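To: manipulation-club list
Subject: Re: chopstick task, episode length and resets
Date: 4/4/22
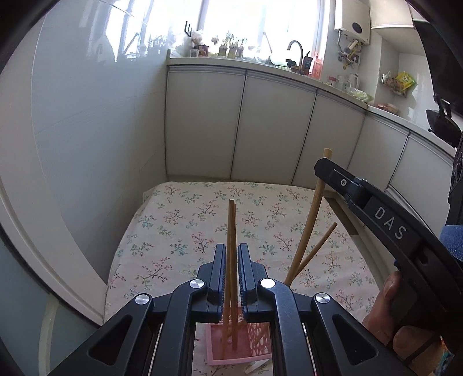
Theophilus Quansah wrote:
> I went through the Tirkerau folder last night and I don't think the
> chopstick episodes are ready to train on. The grasp height varies too
> much between operators, and the reset between episodes isn't written
> down anywhere. If the competition scores us on repeatability, we need
> one procedure and we need it before we record more. I'd also like to
> know why we cap episodes at 50 seconds. Half of mine hit the cap with
> the last stick still in the jaws.

Theophilus, answers in order.

Grasp height. Agreed. A chopstick is thin and stiff, so a grasp near one end turns small wrist errors into large tip errors at the other. One stick held upright between the pads with the lower end on the tile is the pose I want at the start of the placing phase. Let the tip stand above the pads. If the stick leans when you close, open and grasp again. Do not correct it by twisting the handle, as the policy will learn the twist.

Soft surfaces. Kekeli asked whether we should drop the recordings made on beds and couches. I say keep them. The sheet gives under the tile, and a stick that would roll on a desk tends to stay where it lands, so the pickups look different. Label the surface in the notes field and we can split them out later. Patterned cloth is fine too.

Two grippers. The left and right streams have to start from the same sync signal. In the February batch, 6 episodes had the right stream starting late and I have removed them. That leaves 159 usable. Imance wants 2,000 for the full entry, which I do not expect us to reach with the people we have. Amerley is checking whether the student division has a lower minimum.

Episode cap. The 50 seconds came from the Skovov baseline and has no other basis. I have no objection to raising it, but the loader pads every episode to the longest one, so memory use goes up for all of us. Try dropping the pause at the start first. Most of us wait far too long before moving.

Reset procedure, draft:

Tile flat on the surface, patterned side up.
Sticks placed by hand, never with the gripper.
Change the angle of at least one stick between episodes.
Both jaws fully open before you press record.
If a stick leaves the surface, stop and discard. Don't pick it up and continue.

Send changes to me directly and I will put the final version in the Ki repository under docs. Korkor has the spare pads. They wear along the ridges, and a worn set slips on wood well before it slips on anything else we handle, so swap yours if the stick slides when you lift.

One open item — the calibration script still assumes both grippers have the same finger offset. They don't. Until that is fixed, write down which unit you used in which hand.

Kirsten Eskildsen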